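Caderno da oficina de tinturaria -- janeiro, bancada do fundo

Comecei hoje às sete e pouco da manhã, com a janela aberta, porque a sala ainda guardava o cheiro da cebola de ontem (quem já ferveu casca de cebola durante uma tarde inteira sabe do que falo). O plano era simples no papel: preparar o banho de casca de romã para as meadas de lã que a Hortensia Huamán me deixou, fazer as amostras com e sem ferro e, se sobrasse tempo, repetir a tira de algodão que saiu manchada da última vez. Sobrou tempo para quase tudo, menos para almoçar como deve ser.

Antes que me esqueça: o alúmen está no fim. O frasco grande da prateleira de cima dá para mais uma leva pequena e acabou-se. Já escrevi o pedido na folha da Folta, mas quem passar por lá primeiro que confirme, por favor, que da outra vez mandaram cremor tártaro em dobro e alúmen nenhum, e ficámos a olhar uns para os outros.

Lã

As meadas são da fiação Stallura, dois fios, cor de nata, ainda com um restinho de lanolina que se sente nos dedos. Lavei-as ontem com sabão neutro e hoje de manhã voltei a passá-las por água morna, sem esfregar, só carregando com a palma da mão. São 900 gramas no total, já secas, pesadas na balança pequena em três vezes porque a meada maior não cabe no prato. Atei cada uma em quatro pontos, com o fio de algodão em oito, bem frouxo. O Toshio Koyama diz que ato frouxo demais, mas prefiro desembaraçar um pouco no fim a ficar com aquelas riscas claras onde o atilho apertou e a cor não entrou.

Mordente de alúmen a 12 por cento do peso da fibra, portanto 108 gramas, dissolvidos primeiro numa tigela de água quente e só depois juntados à panela. Entrei com a lã molhada e a panela morna, subi devagar até ver o vapor a dançar à superfície, e segurei ali uma hora. Deixei arrefecer dentro do banho enquanto tratava do resto. Gosto desta parte, confesso, é a única em que uma pessoa pode sentar-se.

Romã

Usei as cascas secas do saco de pano, que são as que viemos juntando desde o outono, com a parte branca de dentro incluída. Há quem a tire, eu não tiro, dá-me a impressão de que o banho fica mais cheio. Parti tudo em bocados com as mãos e depois com o martelo embrulhado num pano (desculpem o barulho, pessoal da sala da frente!), pus de molho em água da chuva e deixei ficar enquanto a lã mordentava.

A questão que me anda a roer é a da maturação. No caderno antigo da Skála, aquele de capa verde, há uma nota à margem a dizer que as romãs apanhadas ainda esverdeadas dão um amarelo mais limpo, e que as bem vermelhas puxam para o castanho. Nunca consegui confirmar, porque as nossas cascas vêm todas misturadas, umas de casa da Hortensia, outras do mercado, outras sabe-se lá de onde. Para a próxima leva quero separar por cor antes de secar, com uma etiqueta em cada saquinho. O problema é que muita fruta nem é uma coisa nem outra, fica a meio caminho, avermelhada de um lado e amarelo-esverdeada no resto, e aí vai ser preciso decidir onde a pomos. Proponho um terceiro saco, o dos indecisos.

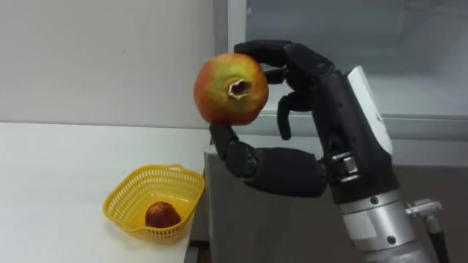

O banho

Fervura branda, uma hora e um quarto, com a tampa meio posta. O líquido ficou cor de chá forte logo nos primeiros minutos e depois foi escurecendo mais devagar. Coei duas vezes, a primeira pelo passador grosso e a segunda por um pano de linho velho, que já está de um amarelo tão bonito que qualquer dia o emolduro. Convém coar mesmo bem: da última vez ficaram pedacinhos de casca presos na lã e passei uma tarde a tirá-los com uma pinça, um por um, a resmungar sozinha.

Lã dentro com o banho a arrefecer, e lume outra vez muito baixinho. Mexi de vez em quando com a colher comprida, levantando as meadas por baixo para a cor correr por igual. Ao fim de uma hora tirei a primeira amostra, ao fim de duas a segunda. A diferença entre elas é pequena, tenho de ver amanhã com luz do dia, que esta lâmpada Peronix da bancada puxa tudo para o quente e já me enganou mais do que uma vez.

Amostras

Numerei os cartões de 1 a 21, contando com os que ficaram da leva da cebola, para irem todos na mesma argola. Os da romã são os últimos. Deixo aqui o que me pareceu, sem grandes certezas:

Com alúmen, sem mais nada -- um amarelo velho, mostarda suave, muito parecido com o que esperava. É o meu preferido.

Com alúmen e um nadinha de ferro no fim -- verde-azeitona acinzentado, quase imediato. Pus a solução de ferro às colheres de chá e à segunda já tinha virado, portanto cuidado com a mão. A lã ficou um pouco mais áspera, como sempre acontece com o ferro, e enxaguei três vezes para ter a certeza de que saía o excesso.

Sem mordente nenhum -- um bege amarelado que me surpreendeu pela positiva. A casca tem tanino de sobra e agarra-se sozinha. Falta saber como aguenta a luz, vai para a janela com metade tapada por cartão.

Algodão com leite de soja -- continua manchado, menos do que antes, mas manchado. Suspeito da secagem entre demãos, que fiz à pressa e com a tira dobrada no estendal. Repetir com a tira bem esticada.

O Toshio apareceu a meio da tarde e quis logo levar a amostra do ferro para comparar com a dele, de nogueira. Levou, prometeu devolver, e fica escrito para que se lembre. Conversámos um bom bocado sobre a água, que é assunto que nunca mais acaba nesta casa. Ele acha que a da torneira é dura e apaga os amarelos, eu acho que os amarelos ficam iguais e que o que muda é o verde. Combinámos fazer as duas panelas lado a lado, com as mesmas cascas e a mesma lã, e depois logo se vê quem paga o café.

Por fazer

Guardar o resto do banho no garrafão escuro, bem rolhado, com etiqueta. Ainda tem muita cor e serve para um segundo tom, mais claro.

Cortar 16 tiras novas de algodão para os testes da água, todas do mesmo pano.

Lavar a panela de inox a sério, com bicarbonato, antes que alguém lhe meta garança dentro. A panela do ferro fica à parte, na prateleira de baixo, e por amor de Deus que não volte a misturar-se com as outras.

Perguntar à Hortensia se quer as meadas todas na mostarda ou se guarda duas para o verde -- ela tinha falado num xaile às riscas, e as duas cores juntas no estendal estavam mesmo bonitas ao fim do dia.

As meadas ficam penduradas à sombra, no corredor, com o balde por baixo. Não lhes mexam até eu chegar, que quero ver a cor seca antes de lhes dar o último banho de água.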